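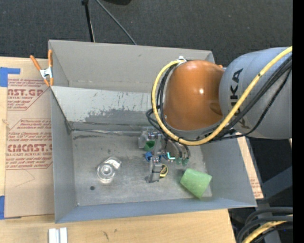 Gray metal bin with a scuffed floor and worn paint on the sloped panel.

Skultance Brush-On Metal Enamel
Item 1066

Size: one quart
Finish: satin
Colors: Shop Gray 348, Koston Blue, Safety-ish Yellow, Old Tractor Green, Black

Skultance is a brush-on enamel for metal things that get hit by other metal things. Bins, shelving, tool chests, cart frames, filing cabinets that were moved by someone's brother-in-law. It goes on thick, levels out better than your brushwork deserves, and dries to a satin finish that hides fingerprints and modest dents. Large dents remain your business.

We started mixing it at Imthorpe for our own shelving, which had been painted by the previous tenant in a shade best described as hospital. Customers asked what was on the shelves. We told them it was paint. They asked to buy it, and after some resistance (we sold hinges at the time, and were happy) we put it in cans.

What it sticks to

Bare steel, galvanized steel, cast iron, aluminum with a primer, and old paint that is still holding on. It also sticks to concrete floors, work boots, dogs and the steering wheel of a delivery van. Wear the clothes you already ruined with the last can.

It does not stick to grease. This is the subject of most of our mail. If water beads on the surface after you've cleaned it, you haven't cleaned it.

Which color

Shop Gray 348 outsells the rest put together. It's the three hundred and forty-eighth gray Folasade Garba mixed, and she would like it known that 347 was fine. Customers tell us it matches their existing gray. It doesn't, quite, but gray equipment has usually been in the sun or next to a heater for years and no longer matches itself.

Koston Blue is darker than the lid suggests. Order the sample card before you do a whole wall of lockers.

Safety-ish Yellow is a cheerful yellow. It isn't certified for marking hazards, lanes, exits or anything an inspector might ask about, hence the name. Our lawyer wanted "Sunshine." We held out.

Old Tractor Green refers to no particular tractor.

How to use it

Scrape off anything loose. Feather the edges of the old paint with coarse paper, then go over the whole area with 600 grit if you care how it looks and skip that if it lives under a bench. Wipe down with degreaser, then with clean water, and let it dry fully. Overnight is good. Lunch is not long enough.

Stir the can for longer than feels reasonable. The pigment settles hard on the bottom, and people who don't stir get a lovely clear coat followed by a pint of gray mud.

Brush on a thin coat. Wait until it no longer feels tacky, usually the next morning, and add a second. Two coats will do for shelving and cabinets. Surfaces that take sliding loads, such as cart decks and chute bottoms, may want up to four. Thick coats stay soft underneath and will take the imprint of whatever you set down first, and we have a very clear record of a coffee mug on our own counter to prove it.

Leave it alone for a week before heavy use. It'll feel hard after a day. It is lying.

How long it lasts

Depends what you throw at it. On a cabinet, years. On the inside of something you drop castings into, it'll wear through at the spots that get the most traffic, same as the factory finish did. Keep the end of the can, put the lid on properly, and patch as you go. New enamel over old blends in well after a few months of dirt.

No paint stops abrasion. For really rough duty, buy a rubber liner. We don't sell one, but Babalola on the floor below us does, and they've been very decent about the smell.

Cleanup

Mineral spirits for brushes, and soap for hands if you're quick. A foam roller will work once and then come apart, so treat it as disposable. Don't leave solvent rags in a heap. Lay them flat outdoors to dry, then get rid of them the way your town tells you to.

Use with the windows open. The fumes are strong enough that the label says so in three places, one of them in bold.

Shipping

Ground only. Enamel is flammable and can't go by air, no matter how nicely you ask. In January and February we hold orders going to very cold places until the forecast improves, as frozen cans come back lumpy and so do the emails.

Unopened cans can be returned. Opened cans can be returned if something is wrong with the paint. "Wife prefers the blue" is a sad story but not a defect.

Questions we get

Can I spray it? Thinned, yes, with a decent gun. Try it on cardboard first.

Is it food safe? No. Please don't paint the inside of anything you plan to eat from, including the smoker.

Will it cover rust? It'll cover loose rust for a few weeks, and then both will leave together. Brush back to sound metal and prime.

Can I bake it to speed things up? A warm room helps. Your kitchen oven will never be the same, and neither will dinner.

Do you match custom colors? Folasade does, in batches of six quarts and up. Send a painted chip the size of a playing card. Photos from your phone won't work, and neither will "like a battleship, but friendlier," although she did get fairly close.

Also in the range: Skultance Metal Primer, Skultance Thinner, sample card (all five colors, brushed by hand, slightly crooked).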